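Larum Home
Simulated household rooms for recording two-arm demonstrations

Product status: available
Page updated 17 June 2025

Larum Home is a set of furnished rooms for teams who need examples of household work to train a robot policy. An operator drives a two-arm robot through a task in simulation, and each attempt is saved as one episode with its camera views, joint positions and gripper commands. It runs on the Tellness recorder, version 8 or later.

Each room comes with its furniture in place. Lighting, wall colour and start position can be changed between episodes from the session file.

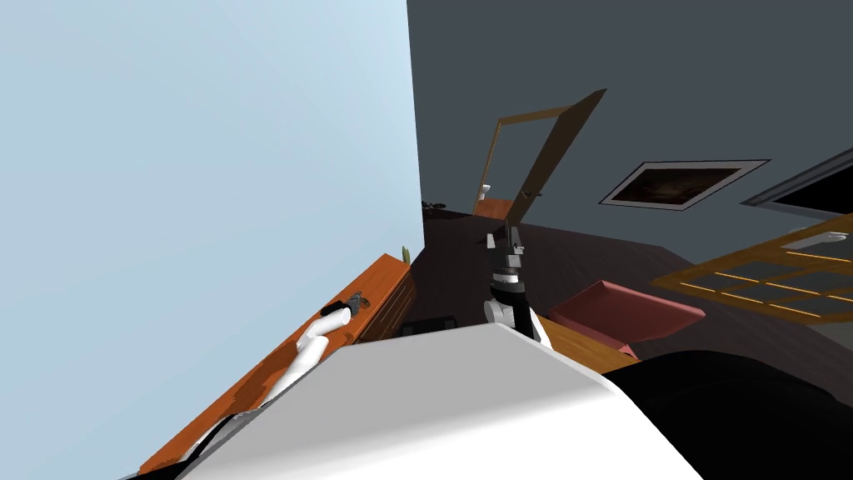 Main view in a furnished room, with the left arm over the dresser and the door open.

The main view takes in both arms and a good part of the room. Gripper views are saved alongside it on the same clock, so frames can be matched without any further work. All views record at 30 frames per second.

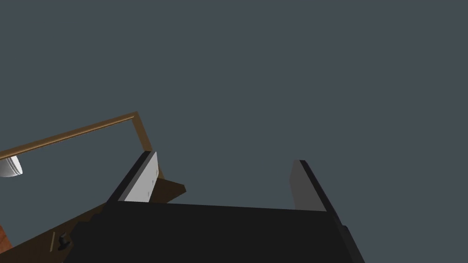

Close view of a gripper with the fingers open.

What is included
60 room layouts
8 practice tasks for new operators
Session file editor
Export tool for Corrigan format
One year of updates

Episodes can be marked as kept, failed or for review. Failed attempts stay on disk unless you delete them, and many teams train on them as well. Notes typed by the operator are stored with the episode.

Layouts bought before April need to be converted once before use. The converter is on the downloads page.

Larum Home is made by Skistden. For prices and trial licences, contact Fiachra Kavanagh in sales.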